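We use cookies to keep this site working and to count visits. Accept / Settings

Housekeeping Operations, Unit 8
Handling Garments on Bed Surfaces
Handout, revised 26/04/2019

8.1 Purpose

This unit covers the use of a made bed as a temporary work surface for sorting and folding clothing. It assumes you have read Unit 7 (bed making) and can tension a sheet to the standard given there.

8.2 The surface

A bed is wide, soft and at a workable height for most adults. It is also uneven. Shallow creases in the cover do not affect folding, but a bunched area transfers to any thin fabric pressed on top of it. Smooth the cover from the center toward the sides before placing anything on it.

Mid-grey covers are common in the Horkow training flats. They hide light soiling and show lint, so check for specks before laying down dark or synthetic items. Use a lint roller in one direction only. Do not brush by hand.

8.3 Pillows

Pillows should be moved to the head of the bed or to a chair. A garment laid across a pillow takes on the curve of the pillow, and its side seams can no longer be lined up by eye. Patterned cases have one use in practice: a plaid or grid gives a straight reference line, provided the pillow is flat. On a full pillow the lines bend and should not be relied on.

8.4 Packaged garments

Items arriving from a supplier are often in clear film. Film is slippery, and a stack of more than 9 wrapped pieces will slide on a sheet. Remove the film completely before inspection. A partly wrapped garment cannot be checked at the collar or chest, and glare from the plastic can be mistaken for a mark on the cloth.

The bed below has a pillow in a plaid case marked MINISO, with a yellow and black top lying over it and clear plastic across part of the upper chest. Note which rules in 8.3 and 8.4 apply.
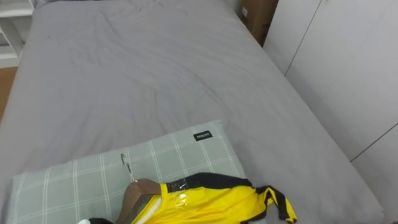
8.5 Folding synthetic tops

a) Lay the garment face down with the collar away from you.
b) Bring each side in to the middle of the shoulder. Turn the sleeve back along the fold.
c) Fold the hem up to the collar in two stages.
d) Turn over and press once with a flat hand.

Smooth synthetic fabric springs open. Store folded tops upright in a drawer or under a light weight. Contrast trim at the collar should face out so that the item can be identified without unfolding.

8.6 Practical work

Fold 36 tops in one session using the Geddes method (Unit 6). Record rejects on the form. The December assessment uses the same garments.

Related handouts
Unit 6: The Geddes fold
Unit 7: Bed making and sheet tension
Unit 9: Drawer and shelf layout

Copyright Clavunar Training. Back to top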